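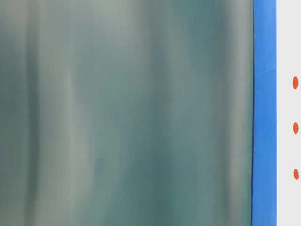 # Virwood Repertory Cinema: Questions We Get at the Box Office

**What is the October season?**
Character actors. You know the face, you've never known the name, and he's usually shot before the second reel. Reshma Coetzee picked all 12 films and will defend each one at length if you let her near the popcorn.

**Are these the stars' best-known movies?**
No. The stars are mostly in the background, being handsome.

**How much are tickets?**
$5 for matinees, $12 in the evening. Members pay less and complain more.

**Do I need to book?**
For opening night on 1 October 2018, yes. For the three-hour Western with the subtitled prologue, you may have a row to yourself.

**Are you showing prints or digital?**
Two of the films are on 35mm. One print is missing a short stretch of the courtroom speech. Uzma Talpur introduces that screening and has promised to fill in the gap, with gestures.

**Will any of the actors attend?**
Most of them have died. We did write to one who hasn't, and his agent's reply was brief.

**Can I bring my own food?**
Quiet food. We've had a rotisserie chicken, and the policy dates from then.

**Do you show trailers?**
Old ones, for movies you can no longer see here.

**Where do I park?**
The Trineck garage, level 2. The street spaces are for the dentist, who tows.

**I left a scarf in seat 719.**
We don't have a seat 719. Try the Paracha, across the river, which has a balcony and says so often.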